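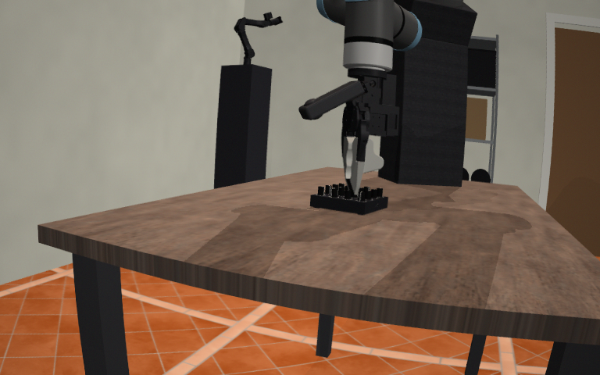

Filed under: Robotics > Software
3 min read

I've been waiting on this one for a while, so forgive me if I gush a little. Stindis has put out a new release of Vikulden, its motion planner for robot arms, and the big change is how it behaves in the last bit of a move - the part where a gripper is nearly at the target and everything gets tight and fiddly.

If you've used the older versions you know the feeling. The arm would swing over the table beautifully, get itself above the rack, and then stop and think. And think some more. The planner treated the whole move as one big problem, so every little peg in the collision model got checked all the way along the path, even while the arm was still way up in the air (I once made a sandwich during a replan, and I wasn't hurrying).

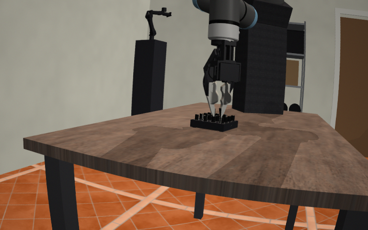

NIRNANCE, 2019-12-31 - The new release splits the job in two. A coarse planner brings the arm in over the table using simple shapes for everything, and then a second planner called Goh takes over for the descent with the full meshes loaded. Goh only looks at what's close to the fingers, so it can replan while the arm is moving. Stindis says it ran 239 simulated approaches to a peg rack before signing off, and that 7 of them ended with Goh refusing to go down at all. I like that they published that number! A planner that says no is a lot easier to live with than one that says yes and bends something.

You can set how far above the target the handover happens. The default is 200 millimeters, and I'd leave it there until you've read the notes, which are short for once. 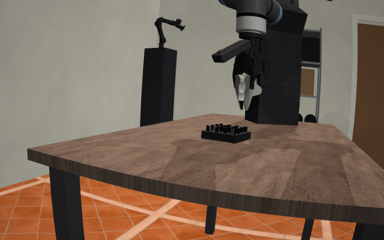
Fingers pointing down over the peg rack in simulation.

I got to play with the preview back in August, mostly in the simulator, and the thing I kept noticing was how much easier it was to work out why a plan had failed. The log now names the pair of shapes that got too close, in plain words, and you can click through to that moment. Before, you got an error code and a shrug. There's also a proper pause button, which I asked for three times, so I'm claiming it.

The other piece is a gripper-side camera view in the viewer. You can park it looking past the fingertips and check your approach against a target, like a plate of dials. It's a small thing, but I've had it open pretty much constantly. 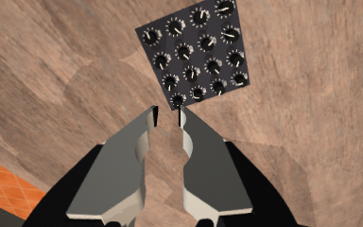
Posted by the Vikulden notebook editor

A few gripes, while I'm here. The old config files don't carry over cleanly, and the converter drops your custom joint limits without a warning, so check those by hand. The viewer also gets sluggish if you leave shadows on and load several tables' worth of meshes - turning them off helped a lot on my laptop. And the Goh settings are tucked under "Advanced," two menus down, where I spent a good while not finding them.

The release is up on the Stindis download page now, with the rack world included in the samples folder. Existing license holders get it free, and the preview build stops working once you install the full one.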